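Trosine führt einheitliche Regeln für Ersatzteile bei Eingabegeräten ein

Der Zubehörhersteller will Schalter, Gleitflächen und Kabel künftig einzeln abgeben. Die Umstellung beginnt im März.

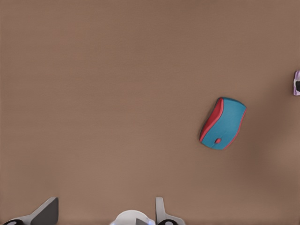
Computermaus mit türkisfarbener Oberschale und rotem Seitenteil. Grafik: computergeneriert

Der Zubehörhersteller Trosine stellt die Ersatzteilversorgung für kabelgebundene und kabellose Mäuse um. Wie das Unternehmen am Dienstag mitteilte, können Endkunden und freie Werkstätten ab März Einzelteile bestellen, die bisher nur als komplette Baugruppe oder gar nicht erhältlich waren. Der Katalog umfasst zum Start 2131 Positionen. Darin enthalten sind auch Teile für Modelle, die nicht mehr gefertigt werden.

Betroffen sind die Baureihen Fuston und Niment. Für beide liefert Trosine Mikroschalter der Haupttasten, Drehgeber für das Mausrad, Gleitflächen, Gehäuseschrauben und Anschlussleitungen. Bei der Baureihe Niment kommen Akkus und Ladebuchsen hinzu. Sensorplatinen bleiben vorerst Werkstätten vorbehalten, weil nach dem Tausch ein Abgleich der Abtasthöhe erforderlich ist. Die dafür benötigte Software gibt der Hersteller nach einer Registrierung kostenlos ab.

Häufigster Reklamationsgrund ist nach Angaben des Unternehmens der sogenannte Doppelklickfehler. Dabei prellt der mechanische Kontakt unter der Taste so lange nach, dass die Elektronik einen einzelnen Tastendruck als zwei Signale auswertet. Ursache sind in der Regel oxidierte Kontaktflächen oder eine ermüdete Blattfeder. Im vergangenen Geschäftsjahr gingen in der zentralen Servicestelle 3571 Geräte mit diesem Fehlerbild ein. In 2096 Fällen wurde das Gerät vollständig ersetzt, obwohl der Defekt auf einen Schalter begrenzt war.

Eylül Çetinkaya leitet bei Trosine die technische Dokumentation. Sie verweist auf den bisherigen Aufbau der Fertigungsunterlagen: Schalter seien dort nur als Bestandteil der Hauptplatine geführt worden und hätten keine eigene Teilenummer besessen. »Ohne Teilenummer konnten wir das Bauteil weder lagern noch berechnen«, sagte Çetinkaya. Die Unterlagen seien inzwischen für beide Baureihen überarbeitet worden. Ältere Geräte ohne lesbares Typenschild könnten über die Prägung auf der Hauptplatine zugeordnet werden.

Konstruktive Änderungen gibt es bei der Baureihe Fuston. In der neuen Revision sind die Schalter der Haupttasten gesteckt und nicht mehr verlötet. Die Sockel sind für dreipolige Schalter in üblicher Bauform ausgelegt, so dass auch Bauteile anderer Anbieter passen. Eine Freigabe für Fremdteile erteilt Trosine nicht, der Einbau führt jedoch nicht zum Verlust der Gewährleistung für die übrigen Komponenten. Die Gehäuseschrauben lagen bislang unter den aufgeklebten Gleitflächen und sind künftig von außen zugänglich. Damit entfällt der Austausch der Gleitflächen nach jedem Öffnen.

Bei der Baureihe Niment bleibt es bei verlöteten Schaltern. Das Unternehmen begründet dies mit der geringeren Bauhöhe – ein Sockel würde den Betätigungsweg der Taste verändern. Für den Tausch werden eine temperaturgeregelte Lötstation und eine Entlötpumpe vorausgesetzt. Die Reparaturanleitung nennt Löttemperatur, Haltezeit und zulässiges Flussmittel. Der Akku ist über eine Steckverbindung angeschlossen und lässt sich ohne Lötarbeiten wechseln. Vor dem Öffnen des Gehäuses ist er über die Service-Funktion der Firmware abzuschalten.

Den Versand übernimmt der Logistikdienstleister Hartley. Bestellungen, die bis 14 Uhr eingehen, werden am selben Werktag bearbeitet. Ein Mindestbestellwert ist nicht vorgesehen. Kleinteile wie Schrauben und Gleitflächen werden satzweise verkauft, Schalter auch einzeln. Werkstätten erhalten auf Antrag Staffelpreise. Die Preisliste soll mit Öffnung des Bestellportals veröffentlicht werden. Für Altgeräte, deren Reparatur nicht mehr lohnt, bietet Hartley einen Rücksendeschein an. Brauchbare Komponenten aus diesen Geräten werden nicht wieder in den Handel gebracht, sondern der stofflichen Verwertung zugeführt.

Zur Dauer der Versorgung macht Trosine unterschiedliche Angaben. Mechanische Teile und Leitungen sollen nach dem Ende der Fertigung eines Modells noch zehn Jahre lieferbar sein. Für Akkus gilt eine Frist von sechs Jahren, was der Hersteller mit der begrenzten Lagerfähigkeit der Zellen erklärt. Oberschalen und Seitenteile werden nur in der jeweils letzten Serienfarbe bevorratet. Bei mehrfarbigen Ausführungen kann ein Ersatzteil daher vom Originalzustand abweichen.

Die Anleitungen liegen in 18 Sprachen vor und enthalten Explosionszeichnungen, Anzugsdrehmomente und Prüfschritte. Zum Abschluss jeder Reparatur ist ein Tastentest vorgesehen, bei dem die Prellzeit des Schalters gemessen und mit dem Grenzwert verglichen wird. Liegt der Wert darüber, soll zunächst der Sitz des Schalters kontrolliert werden. Eine Anpassung der Entprellzeit in der Firmware empfiehlt das Unternehmen nur als Übergangslösung – sie verlängert die Reaktionszeit der Taste und beseitigt den Verschleiß nicht.

Ob die Regelung auf Tastaturen ausgeweitet wird, ist noch offen. Nach Angaben von Çetinkaya werden die Stücklisten der Tastaturmodelle derzeit geprüft. Einen Termin für den Abschluss der Prüfung nannte sie nicht.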